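Student Project Report: Testing the Lindix Hand-Held Gripper Kit
Avstead Technical College, Robotics Course

For our term project we reviewed the Lindix kit, which our school bought in August from the dealer Waldale. The kit is made for recording hand movements that a robot arm can learn later. Our question was simple: can students use it without help from an expert?

The kit has two grippers and one marker cube for each of them. The manual is 30 pages long. The part about calibration is good, but the part about the software is too short, and we lost one full afternoon with the wrong driver. The dealer answered our e-mail on the next day.

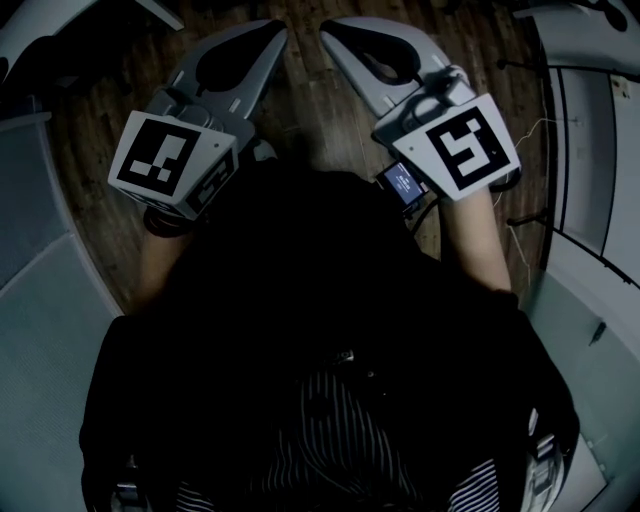

After the installation we made 300 recordings of two tasks, folding a towel and putting cups on a tray. We kept a recording only if both cubes were tracked until the end. Most of the lost ones came from the towel task, where one hand often goes over the other. When we moved more slowly, the result was better. The grippers become heavy for the wrist after a long session, so we changed the operator often.

The price was 739 dollars. For a school this is not little, but we think it is fair. We recommend the kit for groups which already know some programming. For beginners, a better software guide is necessary.

Comments (2)

asamoah: Did you try it in a room with strong sunlight? Our tracking was bad near the window.

grip_fan: Thanks for this! Which driver was the wrong one? I think I have the same problem.

Related reports
Line Follower with Two Sensors
A Low-Cost Conveyor for the School Lab
Sorting Bottle Caps by Color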